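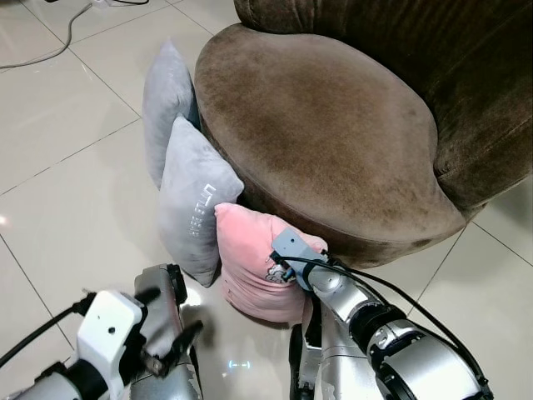

Opinion | Home & Money

My neighbour bought a sofa last March because it came with a ten-year guarantee. She told me this before she told me what colour it was. I asked what the guarantee covered and she said "everything", so I asked to read it, and it took us most of a pot of tea.

It covered the frame. It didn't cover fabric, filling, stitching, feet, zips or "natural changes in appearance", and I would like someone at Penner to explain what an unnatural change in appearance is. To claim on the frame she would need the receipt, the delivery note and proof that the thing had never been moved to another address. Then there was the extra plan, £182 on top, for stains. Stains had to be reported within 2 days. Stains that built up over time were not stains.

I have nothing against Penner in particular. Teditz does the same and so does the big shed out at Foltasside. Dale Simard, who sold furniture for 11 years before he had enough of it, told me the plan was the bit the staff were pushed hardest to sell. On a slow morning his manager cared more about plans than chairs. I can believe it.

What bothers me is how the word has drifted. A guarantee used to mean the maker thought the thing would last. Now I suspect it means a lawyer thinks you won't ring up. Sewwandi Cassim wrote on this site that buyers should simply read the small print, and fair enough, but who is standing in a shop with two tired children reading 600 words about castors?

You have rights already, by law, for nothing. Ask the shop what their plan adds to those, and wait for the answer. My neighbour did ask, in the end. She is still waiting for them to ring back.

© Zestarwood Weekly | Contact us | Back to top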